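Oiling a butcher-block top for the first time — what do I use?

December 7, 2018
Asked by Ghassan Awwad

I picked up a secondhand worktable in November with a butcher-block top and it looks so thirsty! It's pale and a bit rough, and I can't wait to get some life back into it. Do I need to sand it down first, and is plain mineral oil okay if I only use it for hobby stuff and never for food?

Wendell Escobedo
Oh, you're in for a fun afternoon! Yes, sand first, 120 grit and then 220, always with the grain. Wipe off every bit of dust before the oil goes anywhere near it. Mineral oil is fine and very forgiving, but it never really hardens, so expect to do it again every month or two. I used 5 thin coats on mine the first time and loved watching the color come up — the strips all turn slightly different shades.

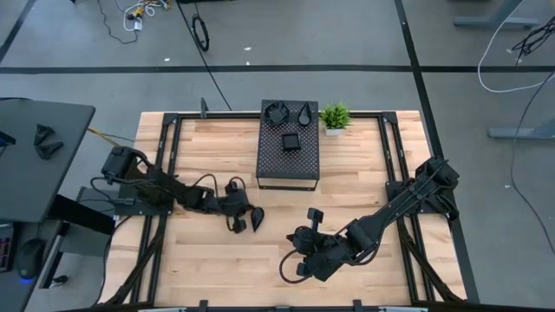
For a table that only sees tools and plants I'd go with a hardening oil like tung, though. It takes longer to cure (give it a couple of weeks before you drag anything heavy across it) but you won't be redoing it all the time. Do the underside too or it can cup. And lay your oily rags out flat outside to dry, please, they can catch fire in a heap!

Clekitz
olive oil goes sticky, dont ask. love my tung oil top tho!!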